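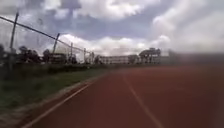 Two controllers on the same rover, same lane, and I can't pick one. Help?

Delyth Morris

Hi all, long-time reader, not much of a poster. I've been building a little four-wheeled rover that follows the painted lines on a running track (eventually I want it to pace slower runners at our club, but that's miles off). The chassis is a Vurnwood, the camera is an Asetti on a stubby mast, and I've got two motion controllers I'm trying to choose between. One is the Ansah, which I bought new, and the other is a Flulska that I picked up second-hand from a bloke who was clearing out his garage.

I took it down to the track in February and did 2 laps with each one. Same battery pack (recharged in between), same camera settings, same line-finding code on the same laptop board. The only thing I swapped was the controller, plus the loom because the plugs are different, grrr.
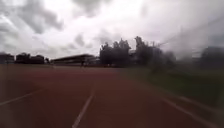 My log keeps a tally of every steering correction bigger than the deadband. Ansah came out at 434 and the Flulska at 382. So on paper the Flulska is calmer, right? Except that it didn't feel calmer walking along behind it. On the straights it was lovely, like it was on rails, and then coming into the bend it would sort of wait, and wait, and then give a great big yank to the inside. The Ansah fiddles constantly, you can hear the servo chattering the whole way along, but it never got far off the middle of the lane.

Things I've already had a go at:

Turning the gain down on the Ansah. Chatter got better, bend got worse. Put it back.

Turning the gain up on the Flulska. It started weaving on the straight and I had to grab it before it ended up on the grass.

Widening the deadband on both. Made the tally look terrific and the driving look awful, so I don't trust my tally much any more.

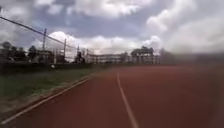
The other thing I should mention is that the line finder doesn't always have the same lines to work with. Sometimes it has a good solid one on both sides of the lane and sometimes one of them is pretty faint and it's mostly steering off the other. When that happens the code just makes up the missing edge from the lane width, and I haven't logged how often. I've also got no wheel encoders, so my speed is whatever the throttle setting happens to give me. I know, I know.

I can send the Ansah back if I make up my mind soon. Is there a proper way to compare these two, or am I better off keeping the one with the lower number and sorting the bend out in software? I'm fine with Python and pretty hopeless with maths, if that helps anyone pitch their reply.

sprocket_lane

Keep the Ansah. Had a Flulska years ago and it was rubbish, the terminals came loose. Second-hand ones are a gamble.

wobblybogie

G'day Delyth, I'd bin the tally, or at least stop using it to choose with. A count of corrections tells you how often the thing moved its steering and nothing about where the rover was when it did. Lots of tiny corrections can be a really good drive and one huge one can put you in the hedge. What you've written about the walk behind it is better data than the 434 and the 382, so trust that a bit more!

Log sideways error. You've already got the line finder, so you must be working out how far off the lane centre you are before you send a steering command – just write that number to the file every time with a timestamp. Then for each lap look at the average of the absolute error and at the worst value. Do the straight and the bend separately, otherwise the long easy bits will swamp the part you care about. I tie a bit of bright tape to a tent peg in the grass at the start of each bend and press a button on the remote when the rover goes past, low tech but it lines up the logs a treat.

Now the wait-and-yank. That sounds like lag to me, and it might not be the controller's fault at all. Have a look at what the Flulska does with commands as they come in. Mine (an older one, so yours could well be different) had a smoothing filter switched on out of the box, and it was set very heavy. On a straight you'd never notice. Going into a bend the error is growing the whole time and the filter is always a few steps behind it, and then it catches up in one go. If yours has it there'll be a setting in the config tool, probably called smoothing or slew or ramp. Turn it right off, leave the gain where it was, and run one bend only. If the yank goes, you've been comparing a filtered controller with an unfiltered one and your first lot of laps can't tell you much about either of them.

The same thing would explain the Ansah chattering, by the way. With no filter it's passing on every wobble from the line finder. So you could try a light filter in your Python before the command goes out, and send the same filtered command to both. Even a running average over the last few values will do, no maths needed.

And please put an encoder on at least one wheel. A fresh pack and a half-flat one give you different speeds, and a bend at a faster speed is a different test. I'd do that before I spent any more on controllers.

penny_farthing_tas

Agree with wobblybogie on nearly all of that, but I'd sort out the made-up edge first. If the code invents the missing line from the lane width, then the lane centre it's calculating will jump a bit every time it swaps from two real lines to one real and one guessed. The controller just sees a sudden step. A twitchy one chases it and a heavily smoothed one mushes it into a lurch, and that's pretty close to your two descriptions.

Easy to check without going back to the track. Save the camera video next time (or use it if you've saved it already), then play it through the line finder on the bench with no rover attached and print the lane centre plus a flag for one line or two. If the centre hops when the flag changes, you've found some of it. I fixed mine by blending over several readings instead of swapping straight across.

Doing it on recorded video also means both controllers can be fed exactly the same input. Put the rover up on blocks, play the video in, and log what the steering servo does with each one. It won't tell you how it drives since the wheels aren't going anywhere, but you'll see any lag straight away and you can do it in your kitchen.

As for sending the Ansah back, how long have you got? I'd ring the shop and ask for another fortnight. They said yes to me over a gearbox.

Delyth Morris

Thank you both, and sprocket_lane too. Found it in the config tool, it's called ramp and it was set nearly to maximum, so the garage bloke must have liked it that way! I've turned it off and haven't had it back on the track yet. Bench test first, then encoder, then bends. The shop says I can hang on to the Ansah till the end of the month.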